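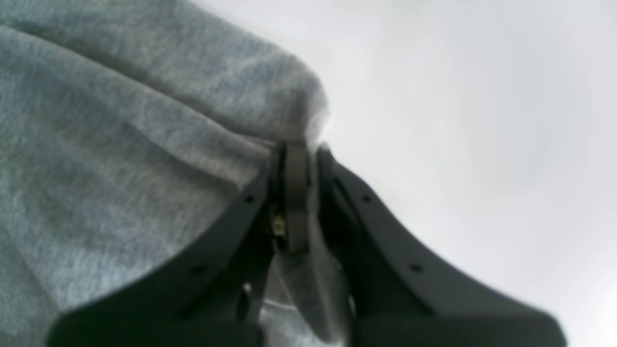
Fletier says new fingers fold more shirts. The numbers need a closer look

Aug 18, 2024

Fletier, the laundry automation firm, put out results on Friday from a bench comparison of two gripper finger sets, and the headline claim is a big one. The company says its new plate-style fingers, sold under the name Collasow, are "ready for mixed cotton loads." The test behind that claim is a good deal smaller than the sentence.

According to the four-page report, a two-arm setup made 388 attempts to pick up and fold a garment, split between the Collasow fingers and an older set from Ondinel. Fletier reports fewer dropped edges with its own product. It doesn't give the drop count for either set, only a bar chart with no scale on the left side.

The garments are the other sticking point. The whole test used 6 pieces of clothing, all of them knit tops, all laid out on a clean white table before the arms moved. No towels, no jeans, nothing with buttons. Anyone who has stood at the end of a commercial dryer knows that shirts don't come out that way.
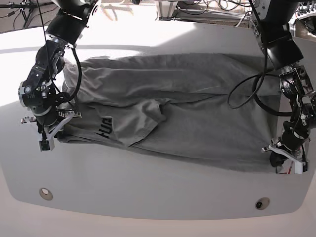

A gray T-shirt under the two arms during the finger comparison.

"We wanted to change one thing at a time," said Géza Jakab, who ran the bench work for Fletier. "If you throw a whole basket at it on day one, you learn nothing about the finger."

That's fair as far as it goes. But the report changes more than one thing. A footnote on page three says the wrist camera settings were adjusted between the Ondinel runs and the Collasow runs. Jakab confirmed this and said the change was "minor." He did not say whether the older fingers were tested again afterward.

Saoirse Ó Gríofa, who buys equipment for a hotel laundry group, read the report and was not moved. "A person on my floor folds a T-shirt in a few seconds and doesn't need it put down flat first," she said. "Tell me how long the machine took. I looked for it and it isn't in there."

It isn't. Fletier gives no fold times at all. Asked for them, the company said speed was "outside the scope of this round."

Fasil Araya, a controls engineer who has worked with both finger types, was kinder. He said thin plates do tend to get under a hem better than the thick pads many shops still use, and he expects some of the gain is real. He also said he would want the runs mixed up, with the fingers swapped every 50 attempts, so that a good afternoon doesn't get counted as a good product.

Ondinel said it had not been told about the comparison and had not seen the raw logs. Fletier said it will release them in November, along with a second round that adds towels and pillowcases. The price of the Collasow set has already been announced, and orders are open now.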